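Arm stalls when the hand enters the upper drum: tune or replan?

Posted by horobets_lab, 19/09/2022

Our student team is working on the laundry task for the Lindora club challenge. The humanoid stands at a stacked washer-dryer, reaches into the upper drum with the right arm and moves clothes to a basket on the floor. The shoulder stalls when the hand crosses the drum rim. Current limit is 6 A and the trajectory is 800 points, joint space, no collision model for the door. Free-air runs of the same file finish without a fault. Should I raise the limit or replan?

ulow79

Raise the limit. Ours was set too low all of June and we had the same fault.

Gostinside

Do not raise the limit until you have ruled out contact. A file that passes in free air and faults at the rim points to the forearm or wrist touching something. Check these first:

Add the open door to the collision model as a disk at its measured angle. On a left-hinged door it sits very close to the upper arm.

Plan the last part of the reach in Cartesian space, with the hand moving along the drum axis. Joint interpolation gives you an arc, and the arc can meet the rim.

Log shoulder current against hand position. A step at the rim is contact. A slow climb with extension is gravity load, and then the limit is worth looking at.

Our working pose for the upper drum is below. The upper arm is raised first and the forearm goes in level. Keep the basket under the opening and clear of the feet, or you will have to replan the stance as well.
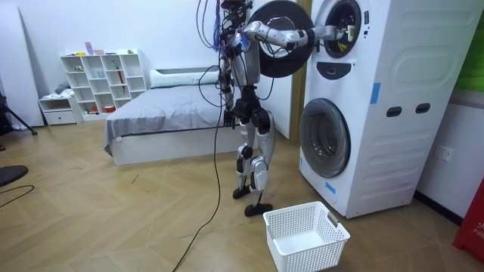 Right hand in the upper drum, left arm down, basket on the floor.

If the log shows a step, post it with the joint angles at the fault. Our planner settings are in thread 3829.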